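Kitchen Worktop and Storage Review: Progress Report, Second Stage
Prepared by Rahel Koller for Brijesh Malhotra, Droltar Housing Fund
Reporting period to the end of July

1. Status

The work funded under the second-stage grant is on schedule. The survey of shared kitchens at the Danirport and Veltevley houses is complete. The rearrangement of worktops has been carried out at Danirport and is under way at Veltevley. Spending to date is within the agreed budget and no change to the total is requested. One change between budget lines is set out in section 6.

2. Scope

The grant covers 32 kitchens across the 2 sites. Each kitchen is used by several residents, and each has one main run of worktop on which most food preparation takes place. The work is limited to what stands on the worktop, what is kept in the cupboards directly above and below it, and the position of small electrical appliances in relation to sockets. Plumbing, fixed cookers and flooring are outside the scope and are handled under the maintenance contract with Kollár.

3. Survey findings

The survey form asked for the clear depth of worktop in front of the sockets, the items kept out permanently, and the items residents said they used every day. In total 76 residents returned a form. Three findings affect the rest of the programme.

First, clear working depth is the main shortage. The target in the original proposal was 400 mm of uninterrupted depth at the preparation point. Most kitchens met this on paper, but lost it in use when an oven door was lowered or a board was put down beside the toaster.

Second, dry goods are kept out on the worktop far more than the proposal assumed. Flour, oats, tea and coffee were commonly stored against the back wall, often in mixed containers without labels. Residents gave convenience as the reason and asked that this should continue. The plan to move all dry goods into wall cupboards has therefore been dropped. A single line of containers along the back edge is now the standard layout.

Third, cables are poorly managed. Flexes from toasters and kettles were found lying over preparation areas in both houses. The length of flex supplied with most small appliances is greater than the distance to the nearest socket, and the surplus ends up on the worktop.

4. Work carried out

At Danirport the following has been done in every kitchen. Items used less than weekly were moved to the base cupboards. Containers were grouped at the back wall. Utensils were placed in one upright holder. A chopping board was given a fixed place on the worktop. Toaster ovens were kept where residents already had them, after a trial of moving them to a side shelf was rejected by users on grounds of height.

At Veltevley the same sequence is being followed. Items have been sorted in all kitchens and base cupboards have been cleared. The remaining work is the positioning of appliances and the labelling of containers. Labels are to be fixed to the front of the container at mid height. Lids are not to be labelled, as they are swapped between containers during washing.

5. Points outstanding

Clearance in front of toaster ovens remains the principal difficulty. With the door down, the appliance takes up worktop that is counted as free in the survey figures. The guidance sheet will be amended so that depth and width are measured with the door open. Cloths placed on top of toaster ovens are a separate matter and will be covered in the resident briefing, which asks for the top surface to be kept clear at all times.

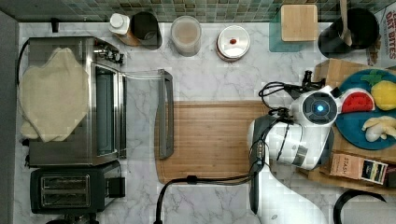 Figure 1. Worktop with toaster oven door open towards the bamboo board; dry goods and utensil holder along the back edge. A black cable crosses the lower part of the board.

Cable routing will be dealt with by adhesive clips fixed to the underside of the wall cupboards. A sample clip has been tested on the cupboard finish at Danirport and left no mark on removal. Clips will not be fixed to tiled surfaces.

Open cardboard packets are to be decanted into lidded containers or kept in the cupboard. Residents may keep their own containers provided the lid closes fully. Matching sets will be supplied only on request.

6. Budget

The container line is underspent because residents have preferred to keep what they own. Approval is requested to move the balance of that line to cable clips and replacement chopping boards. The fitting of clips can be done by existing staff and carries no labour charge.

7. Next period

Appliance positioning at Veltevley will be completed first, followed by labelling. Clips will then be fitted at both houses, starting with Danirport. A repeat of the resident form will be issued once all kitchens have been in use in the new layout for a full month. The amended guidance sheet will be sent to the Fund in draft before it is distributed.

Rahel Koller
Programme Officer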